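## Körbe und Tablett im Bad - bringt das was oder steht das nur rum?

**kramladen_sued** schrieb:

Meine Schwester schwört auf Körbe im Bad. Ich habe mir jetzt das Tablett Pomare von Volletti angesehen und dazu zwei Flechtkörbe. Zusammen wären das knapp 60 Euro dafür, dass meine Flaschen woanders stehen als vorher. Hat jemand sowas länger als einen Monat im Einsatz?

**Brendley** schrieb:

Seit Februar. Körbe ja, Tablett nein. Auf dem Tablett landet bei uns alles, was keiner wegräumt, und nach einer Woche sieht man den Boden nicht mehr.

**lekgate_45** schrieb:

Sehe ich anders. Das Tablett ist das Einzige, was sich abwischen lässt. Geflecht im Bad - viel Spaß mit dem Staub in den Ritzen. Ich habe meine Körbe mit Zahnbürste und Spülmittel geputzt, 45 Minuten für zwei Stück. Einmal und nie wieder.

**Brendley** schrieb:

Dann leg halt ein Tuch rein. Und wer putzt bitte Körbe mit der Zahnbürste?

**lekgate_45** schrieb:

Jemand, dem das Duschgel ausgelaufen ist.

**S. Costigan** schrieb:

Bei Pumpflaschen geht es noch, die stehen. Eine 300-ml-Flasche kippt mir in jedem Korb zur Seite, wenn sonst nichts drin ist. Ich würde vorher messen. Die Maße im Shop sind gern außen am Rand genommen, innen fehlen dann ein paar Zentimeter.

**vivek_dw** schrieb:

Ich mache es mit beidem: Flaschen in die Körbe, Tücher gefaltet aufs Tablett davor. Ob das auf Dauer so bleibt, weiß ich auch nicht, ich bin selbst noch nicht überzeugt.
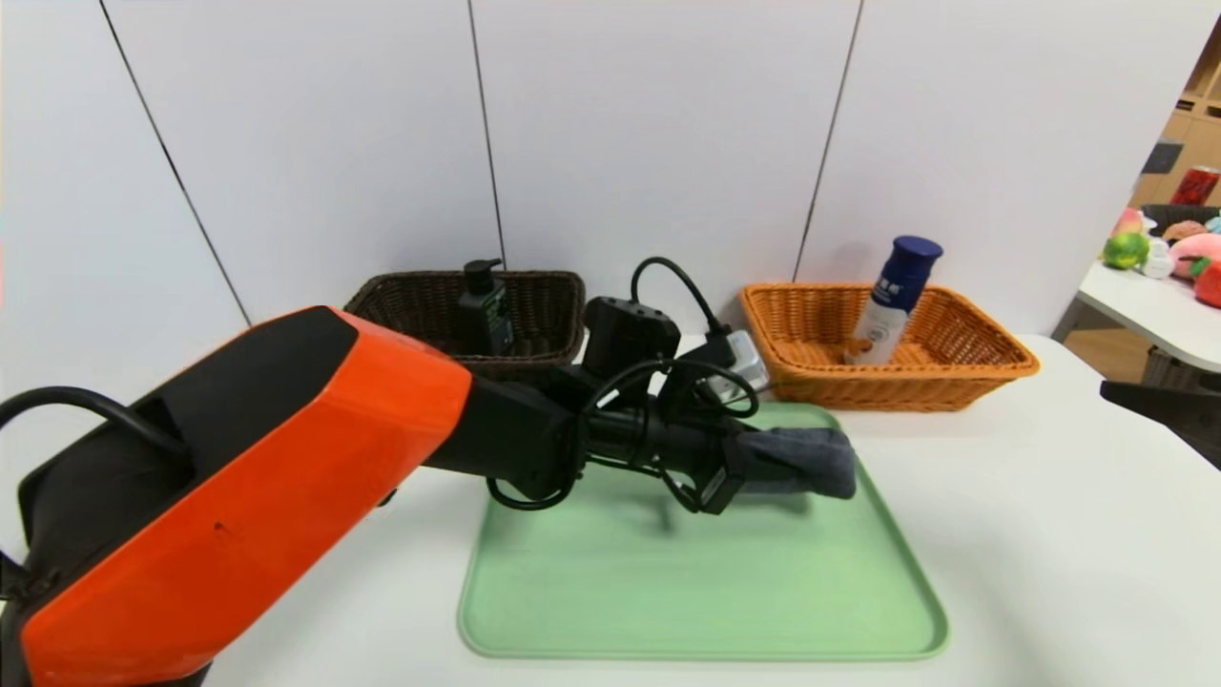
*Zwei Körbe hinten, das mintgrüne Tablett davor, dazu das dunkelgraue Tuch.*

**Brendley** schrieb:

Und da haben wir die schiefe Flasche, rechts im hellen Korb. Sieht sonst ordentlich aus, aber so ein leeres Tablett hatte ich am ersten Tag auch.

**S. Costigan** schrieb:

Sag ich doch. Die Pumpflasche links steht dagegen. Mich würden eher die zwei verschiedenen Brauntöne stören, dunkel und honigfarben nebeneinander.

**vivek_dw** schrieb:

Geschmackssache, mir gefällt das so.

**kramladen_sued** schrieb:

Danke, ich nehme erst mal nur einen Korb und messe vorher innen nach. Das Tablett spare ich mir, ein Küchentablett habe ich noch im Schrank.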